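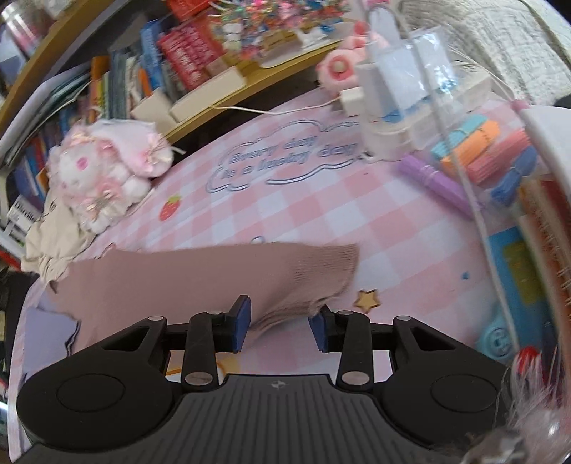

The Meltham sock drive is back, and I am thrilled to be writing about it again! Last spring the whole thing fit in the trunk of my car, and this time the goal is 600 pairs, all knitted, all going to the family shelter on Guler Street before the weather turns in the fall. I've been trying to do my share from my desk at home, which is really my daughter's old desk, strawberry on the mat and all. "Every day is a lucky day," it says on there, and I'll admit I read that line a lot while I'm pairing up socks. The dusty-pink ones with the ribbed cuff are my favorites so far. I have a weakness for a good ribbed cuff.

Rosaura Chávez started the drive out of her yarn shop, Girex, and she's still running it from the back table there. She told me on the phone that 464 pairs have come in already, with a big bag from the Nyarko apartments that she hadn't opened yet when we talked. "I thought we'd be at 200 by now," she said. "I'm running out of shelf."

So what do they need? Kids' sizes, mostly. Adult mediums are pouring in (everybody knits for the foot they know, I guess) and the toddler bin is looking thin. Any color is fine. Wool blends are fine too as long as they can go in the machine – please no hand-wash-only, the shelter has two washers and they never stop. If you've only got one sock finished, bring it anyway. Amerley Acheampong has offered to knit the missing halves, and she is fast.

Pairing is the slow part. Socks come in loose, in grocery bags, stuffed in shoeboxes, and each pair has to be matched, folded together and tagged with a size on a sticky note. Last week four of us took bags home to get through the pile. I did 40 pairs over two evenings with the radio on and only mixed up the sizes once. Xinyi Jiang did way more than that and would like everyone to know it.

There's also a beginners' night coming up at the shop, out on the patio with masks on, if you've always wanted to learn to turn a heel. Mawuli Asamoah is teaching. He got me through my first pair and they even match, more or less! Yarn and needles are provided, but bring a cushion – those metal chairs are brutal.

Drop-off is at Girex during regular shop hours, or in the blue bin by the side door if you come by later. The last day to bring socks in is the first Saturday in August. If you can take a bag home for pairing, leave your name with Rosaura and she'll call you when the next batch is ready.

Sunday, March 28, 2021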